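13 March 2019, site walk, east lot (Wihongi side)

Fog again this morning, the good thick kind, so I grabbed the notebook and went out before coffee. Flat white light is the best thing that can happen to a paving survey! No glare, no hard shadows from the trees, and every little lip in the surface reads the way it should. I've wanted a morning like this for the east lot ever since we started the joint study back in November.

Walked the lane from the entrance toward the low buildings and back, twice. Asphalt down the middle, interlocking pavers on the left as you go in, paved parking strip on the right. I had our old plan with me (the Todetance one, with the coffee ring) and marked it up in pencil as I went. Maribeth Dimaculangan has the clean copy, so please ask her before printing another.

The pavers are what I'm excited about. They've had cars parked on them all winter and the joints along the lane are holding up beautifully. I put the straightedge across the border row in 24 places and found 2 pavers standing proud, both near the entrance. Two! I was expecting a whole page of them. Joint sand is low in the wheel areas, no surprise there, but I could still feel it with the feeler gauge everywhere I tried.
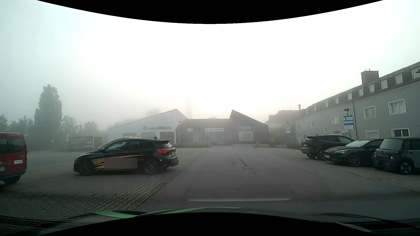
The crack in the asphalt is less cheerful but more interesting. Still thin, still wandering down the middle of the lane well ahead of where you turn in. My money is on the old paving seam underneath, because it keeps coming back to the same line however much it wiggles. Paced it at over 80 feet, which needs doing properly with the wheel. Ino filler or the Clinari one? I'd love to try both, half each, and leave it a full year. Cheap test, and we'd finally stop arguing over lunch.

Couldn't do the bays with cars in them, obviously. I'll go back for those on a Sunday.

Other bits:

- Tall narrow tree on the left: check the plan for how far its roots are from the pavers. It's a big one.
- Street lamps still on in the fog, nice orange glow. Ask Wihongi if they have the cable route, we don't want to core through it.
- Straightedge has a nick at one end. Use the other end until I file it.
- Bring the yellow crayon, the white one is hopeless on anything damp.

Maribeth wants the paver numbers typed up before she does the cross-section. I'll do that after lunch, and the crack can have its own sheet.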